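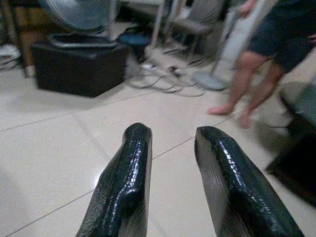 # Plirard opens its first Everyday Room in Otmont

**A living room with real furniture, real clutter and plenty of floor to get back**

OTMONT, November – Home tidying service Plirard is opening the doors of its first Everyday Room, a furnished living room where people can come and practise putting a home straight, one corner at a time. The room is at Latuheru House in Otmont, and sessions are free to local residents until the end of the winter.

There are plenty of places to look at a perfect sofa with perfect cushions. The Everyday Room is meant to feel like the front room you left this morning. There's a big soft brown chair to sink into, pale tiles that catch the light, a fan standing on a black box, and the usual stray bits that end up on the floor when a household is busy.

Each session lasts 90 minutes and starts with the seating. Visitors clear the chair, decide what belongs on it and find a home for everything else. After that they move on to the floor, then to whatever has been pushed under the table.

"I love the chair!" said Sachiko Yokoyama, who set up the room for Plirard. "Everybody heads straight for it, and everybody has one like it at home – the one that collects pillows and jumpers and yesterday's post. Get that one seat clear and the whole room looks different, and you suddenly want to carry on."
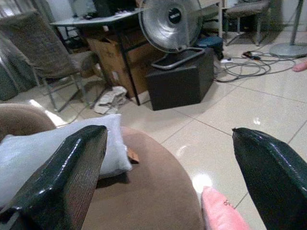 The sessions follow Garum, Plirard's own way of working through a room. It was written by Yokoyama with her colleague Rohani Setiawan and asks people to begin with soft things: pillows, throws, cloths and clothes. They're light, they're quick to deal with, and they take up a surprising amount of space. Boxes and small furniture come later, once there's room to move round them.

The full Garum handbook runs to 105 pages and has been printed for the opening. It includes floor plans for small living rooms, a chapter on things that live on top of other things, and blank pages for notes (the early readers asked for more of these, so they got them).
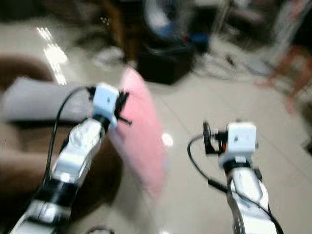

*A soft splash of pink over the pale tiled floor at the Everyday Room.*

"People worry that they'll be told to throw everything away," said Setiawan. "We're not after that at all. Keep the pillow, keep the fan, keep the stool your aunt gave you. We just want you to be able to walk across the floor and sit down when you get home."
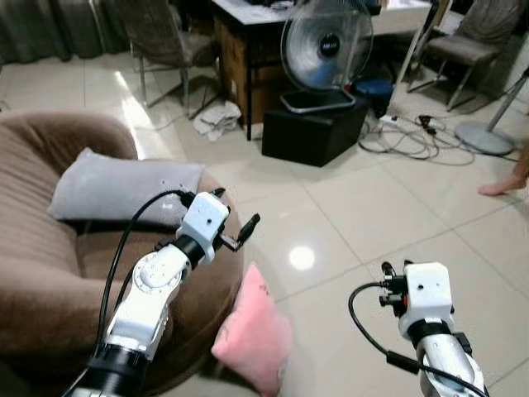

The furniture will change places between sessions, so those who come back will meet a slightly different puzzle each time. Two sessions will run each morning, with a break between them for tea and questions, and the second is kept at a gentler pace for families with young children.

Places can be booked at the front desk of Latuheru House or through the Plirard office in Otmont. No experience is needed and there's nothing to bring, though flat shoes are a good idea on the tiles.

**About Plirard**

Plirard helps people in and near Otmont to sort, pack and arrange their homes. It offers home visits, help before and after a move, and group sessions at Latuheru House.

**Notes to editors**

- Sachiko Yokoyama and Rohani Setiawan are both available for interview.
- Review copies of the Garum handbook can be requested from the Plirard press office.
- Journalists are welcome to join a morning session by arrangement.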